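Visit Report: Household Robotics Open Day at the Skistulham Test Kitchen

Prepared by Maiara Tavares for the Montoya Institute for Domestic Services
Visit date: Mon 21 August

Purpose of the visit

The Montoya Institute trains people who cook, clean and keep house for others, in private homes and in assisted living. Our members ask us more and more often whether the work they do will soon be done by machines. The Institute has no laboratory of its own and relies on visits to form a view. I attended the open day at the Skistulham test kitchen together with Hugo Bravo, who leads our kitchen practice course. This report sets out what we were shown, what we were told and what we recommend.

The test kitchen is run by Stotex, which develops control software for robot arms. Imula, a housing association with 81 assisted living apartments in the region, pays part of the cost and sets the list of chores. That list was of particular interest to us. It was drawn up by people who manage homes, and it contains the dull jobs as well as the attractive ones.

Arrival and introduction

Visitors were received in a meeting room on the ground floor and given a safety talk. Groups were kept small, and ours had the kitchen for most of the morning. We were asked to stay behind a marked line while the arm was powered and not to speak to the operator during a run.

The Stotex staff began by explaining the difference between three ways of working. In the first, a person moves the arm by remote control and the software only records. In the second, the software moves the arm and a person stands ready to take over. In the third, the software works alone. They stated clearly before each run which of these we were about to see. We appreciated this. Mr. Bravo has attended trade fairs where the distinction was left for the visitor to guess.

They also explained that a camera is mounted near the gripper and that its view is shown on a monitor for visitors. Most of our notes were made from that monitor. It gives a close look at the work and very little sense of the room, and one member of our group said she could not have told from it which way the arm was facing.

Work at the sink

The first session dealt with the sink and the counter next to it. Imula's list includes placing dishes in the sink, removing them, and bringing a cutting board to and from the basin. To a trained person these are barely tasks at all. To the machine they present several problems at once.

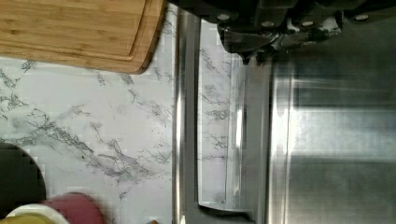 The greatest of these, according to the engineers, is shine. Polished steel reflects whatever stands beside it, and software that judges distance by sight may take a reflection for a surface. Glare from overhead light makes matters worse. Stotex has chosen not to dull the steel or change the lighting, on the grounds that Imula's tenants will not do so either. We consider this the right decision, although it makes for slower progress.

The second problem is the edge of the sink. A person who misjudges it feels the contact and corrects without thinking. The arm has a limited sense of touch, and its makers have set it to stop when it meets resistance it did not expect. During our session it stopped 3 times. On each occasion an operator checked the position and released it to continue. No dish was broken in our presence.

Mr. Bravo asked whether the arm could rinse a plate. It cannot at present. Water is kept off in the test kitchen during all runs, and the parts near the gripper are not sealed. In our view this should be made plain in any discussion of "washing up," because placing a dish in a sink and washing it are very different services.

The counter as a workplace

The second session moved away from the sink to the general counter. We had expected a bare bench of the kind used in industrial demonstrations. The kitchen is stocked much as a lived-in kitchen would be, with canisters and a knife block along the back, a toaster and a cutting board on the worktop, a box of Cap'n Crunch against the tiles and dyed eggs on a plate.

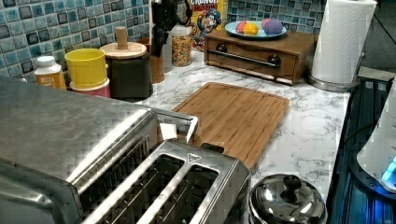 Page last changed: January, by M. Tavares

Stotex explained that every object on the counter is something the arm must either handle or leave alone, and that leaving things alone is the harder half. An arm that reaches for the cutting board must pass over the toaster, and it must not sweep a lid off a pot with its elbow on the way. The engineers spend more time on the path of the arm than on the grip.

We discussed the matter of fragile items at some length. Eggs make a useful test for a teaching kitchen too, and Mr. Bravo described how our own students learn to carry a full plate through a narrow room. He noted that a student who drops one egg seldom drops a second. The engineers replied that their software does not learn from a single event in that manner. A change is made to the training, and the same run is then repeated many times before they will say that anything has improved.

They were willing to give figures for one chore, which was picking up a light, rigid object from a clear area of counter and setting it down in a marked spot. Over the latest series the arm completed this correctly in 95 percent of attempts. For the same chore on a crowded counter the result was 32 percent. We were asked to quote the two numbers together or not at all, and we are glad to do so. We did not see the series ourselves and have not checked the figures.

The cutting board

The third session was given over to the cutting board alone. It may seem a modest subject. A board is flat, does not roll and does not break. It is also thin and lies flush with the counter, and a gripper with two fingers has nothing to take hold of until one edge has been raised or pushed out over the side.

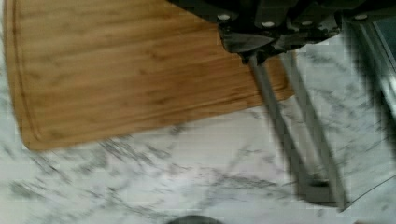

Household staff will know the usual solution, which is to slide the board toward oneself until it overhangs and then lift from beneath. Stotex is training the arm to do the same. The movement calls for steady downward pressure along with a sideways pull, and too much of the first will simply pin the board in place. Mr. Bravo was invited to demonstrate by hand at the end of the session, with the arm switched off. He did so several times, and the engineers took notes on where he placed his fingers. He afterwards remarked that he had never before been asked to explain it and was not sure that he had explained it well.

Several visitors asked about pace. The arm approaches quickly and then slows a great deal near the surface. Mr. Bravo estimated that he could clear, wipe and reset a counter in the time the arm required for a single object. Stotex did not dispute this. Their position is that speed matters less in a home than in a workshop, provided that the chore is finished by the time the resident wants the kitchen. We find this reasonable for tidying. We do not find it reasonable for meal preparation, where food is waiting.

Wiping was the last item in the session. The arm held a folded cloth and went over a dry stretch of counter in straight passes. It did not look for crumbs, and it went over clean and dirty areas alike. It also stayed well clear of every object, so that the places most in need of wiping were left as they were. Our instructors would send a student back to do these again.

Working close to glass and appliances

The final session concerned tight spaces. Clear panels are a known difficulty, as the camera looks straight through them and sees the counter beyond. The engineers told us that an arm guided by sight alone may treat the panel as open air. They currently reduce the speed in such areas and keep an operator's hand on the stop button.

We asked whether the arm could load or empty an appliance without help. The answer was that it can follow the movements under remote control, and that the software has not yet done so alone to a standard Stotex would show in public. Ms. Tavares's request to see an unaided attempt was politely declined.

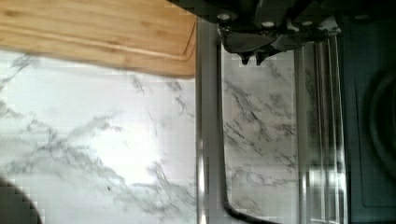 Findings

1. Machines of this kind can carry out certain single chores on a clear counter, under supervision, with fair reliability. They cannot yet keep a kitchen.

2. The results fall sharply when the counter is crowded. Most of the homes our members work in have crowded counters.

3. Supervision is itself labor. Every run we attended had one operator at the controls or beside them, and a second member of staff to reset the objects. Neither person was included when the cost of the service was discussed.

4. The skills under study are ones that our courses teach by example and rarely put into words. The Institute's instructors may be able to contribute here, and should be paid for it if they do.

Recommendations

The Institute should tell members that we see no present reason to change the content of the kitchen practice course. A short session on working in the same room as an assistive arm could be added once Imula has placed one in an occupied apartment. No date has been set for this.

Mr. Bravo has been asked to return to Skistulham to demonstrate board handling and the drying of glassware. We recommend that he accept, on the condition that the terms are agreed in writing beforehand.

Members who wish to attend a later open day should apply through the Institute's office. Closed shoes are required, and bags must be left in the meeting room.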